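Threads > Environment > Air and waste

Reading time: 3 min
Print | E-mail

1/ The council in Oltstead wants to charge households £15 a year for collecting old batteries, fluorescent tubes and thermometers from the doorstep. I have read the paper that goes with it. A few posts on what it says and what I think it gets wrong.

2/ At present you take these things to the Davside tip yourself. It has a locked cage for tubes and a drum for batteries. It is open until 2 in the afternoon, which rules out most people with a job.

3/ So a lot of it goes in the black bin. The paper admits this. Black bin waste from here is burned at Gindow, and whatever is in the bag goes through the furnace. Cadmium, lead, a bit of mercury from the tubes. The filters catch most of it. What they catch becomes ash that has to be buried somewhere lined and watched.

4/ The council had the bins of 162 households sorted by hand last September. Batteries turned up in about a third of them. Tubes were rarer, but one broken tube does the harm of a good many AA cells, and the crew doing the sorting had to stop each time they found one.

5/ Now the charge. £15 is not much. But it is a charge for doing the right thing, and the black bin stays free. Anyone who has ever watched a neighbour put a car battery under a bag of grass cuttings can work out what happens next.

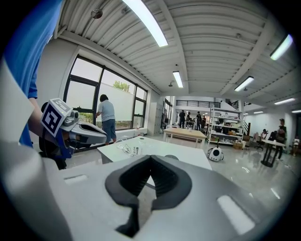 6/ Lead is the one I would start with. It is heavy, it is worth money as scrap, and there is already a trade in it. Small lithium cells are the other way round: worth little, and likely to catch fire when a lorry crushes them. There are more of them every year and they are shut inside things people don't think of as having a battery. Toothbrushes, doorbells, greetings cards. Hand-held kit of all sorts, up to a chunky grey and white gripper with black cabling round the handle, will reach the end of its life one day and somebody will have to decide which bin it belongs in. The paper has one paragraph on this and it is mostly about toothbrushes.

7/ A firm called Nilsuwan has offered to run the collection for 6 years. The terms are not in the public version. I would like to know who pays if a lorry catches fire, and whether the price can go up after the first year. I have asked both and will post the reply if I get one.

8/ Some people have said the amounts of metal are too small to matter. For one house, yes. But it doesn't break down. Cadmium that goes into the ground at the edge of a tip is still cadmium when your grandchildren buy the house next door.

9/ What I would do: put the cost on the shops that sell the stuff. Many already have to take batteries back, and the box is usually behind the trolleys where you can't see it. Move the box to the till. Add one for tubes. Keep the tip open into the evening.

10/ If there must be a doorstep round, pay for it out of the general rate, so that using it costs nobody extra. The sum is small spread over the whole town - the paper gives it in an appendix and then doesn't mention it again.

11/ Comments on the plan can be sent in until the end of the month. The form asks whether you would pay the £15. It doesn't ask whether you would use the service if it were free, so write that in the box at the bottom.

Print | E-mail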